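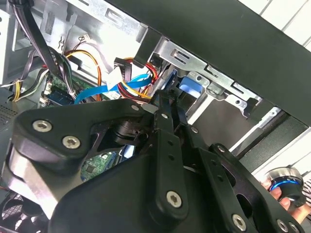
Glenys Costigan
Research Associate, Reuse and Materials Group, Priltmont

Print | E-mail
Filed under: Working Papers > Electronics Reuse > Service Life

4. Retirement age and parts recovery in leased office desktops

4.1 Sample

The records come from two sources. The first is the asset register kept by Brivus, which leases desktop computers to offices in and near Mudora and takes them back at the end of the contract. The second is the intake log of the Lysenko Street depot, where returned machines are sorted for resale, parts or scrap. Entries were matched by serial number. Where the two sources gave different dates of first use, the register was preferred. Machines with no recorded date of first use were dropped. Laptops, all-in-one units and rack equipment were left out from the start.

4.2 Reasons for retirement

The register allows one reason per machine. Of the matched machines, 55 percent were retired at the end of a contract with no fault recorded, 20 percent after a storage fault, and 10 percent after a power supply fault. The rest carry mixed or blank codes and are treated as unknown. A blank code was not read as an absence of faults. 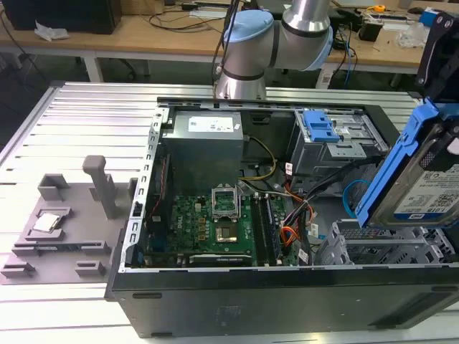 The share retired without a fault is probably too high. A user who expects a replacement within weeks has little cause to report a slow or noisy machine, and the closing inspection tests only whether the machine starts. The depot log adds some information on this point. It records the state of each part at intake, including parts that had nothing to do with the reason given for retirement. We therefore use the register for age at retirement and the depot log for condition.

4.3 Unit of recovery

Earlier sections treated the whole computer as the unit of reuse. For desktops this understates what is recovered. A machine sold for parts counts as lost in the register, yet its drive, memory and power supply may each go on to serve in another case. We count a part as recovered if it passed the depot test and was assigned to a later build. Parts held in stock at the close of the study were counted as pending and are excluded from the rates in Section 5.

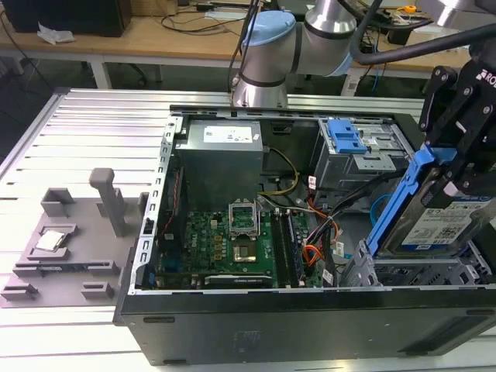 Page last changed: 02/03/2025

Figure 1. Desktop tower with side panel removed, showing power supply, motherboard and memory modules.

The layout in Figure 1 bears on the cost of recovery. With the side panel off, the main parts can be reached from one side, and labor time depends more on fasteners and cable routing than on the number of parts. The depot stops work on a machine after 40 minutes. Any part still in the case at that point is entered as not attempted, a code we keep separate from failed.

4.4 Limits

Resale prices were not available for machines sold in mixed lots. The depot changed its memory test in February, and results from before and after the change are reported separately.

This site uses cookies to remember your reading settings. Accept | Manage cookies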